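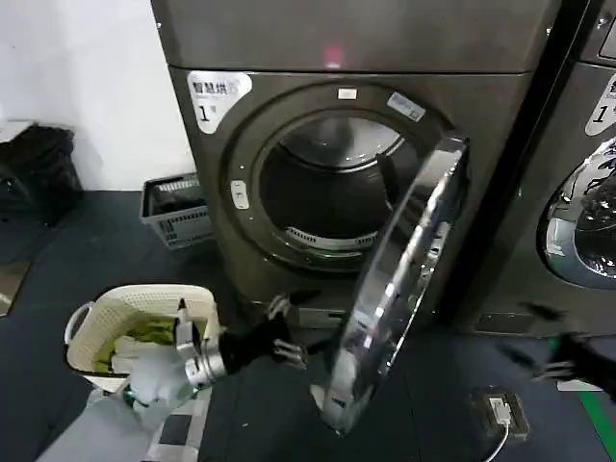 Venov Wool Dryer Balls, Set of 12
Sold by Ploltham Laundry Supply

We held off stocking dryer balls for years. The claims on the packaging usually run well ahead of anything a ball of felt can do, and we get the returns when customers notice. We added these in October after a good deal of grumbling, so please read the whole page before you order.

What they are
Felted wool all the way through, undyed, no scent. Twelve to a set, in a cotton drawstring bag. Some cheaper sets are wrapped around a filler core and come apart at the seam. We cut one of these open to check and it was wool to the middle.

What the maker says
Venov says the balls shorten drying time, soften fabric and cut static. It gives a percentage for the first of these and doesn't say what was in the load, so we haven't printed it.

What we found
Carolina Rocha ran them in our own machine for two months. Bath towels came out fluffier. A duvet cover still twisted itself into a rope with the pillowcases inside it, same as ever. Drying time on a mixed load dropped from 60 minutes to somewhere in the fifties on some days and didn't budge on others. Static on polyester fleece was as bad as before. If static is your main complaint, take synthetics out early and save your money.

How many to use
Six for a normal load. The leaflet says all twelve for bedding, but we couldn't tell the difference, and they're noisy.

Lifespan
The box says 200 loads. Ours are well short of that, so we can't confirm it. They do pill, and dark clothes pick up pale fuzz for the first few runs. Put them through with old towels first.

Please don't
Add essential oils. Some websites suggest it. Oil on fabric in a hot drum is a fire risk, and we won't take back oiled balls.

Details
Price: $18 per set
Material: wool
Bag: cotton, washable
Returns: unused sets only

Customer comments
"Fine. Towels are nicer. My electric bill hasn't noticed." Leonor Valente
"The dog has four of them now." Salvador Gouveia

Also in this section
Okia mesh wash bags
Torres lint brush, long handle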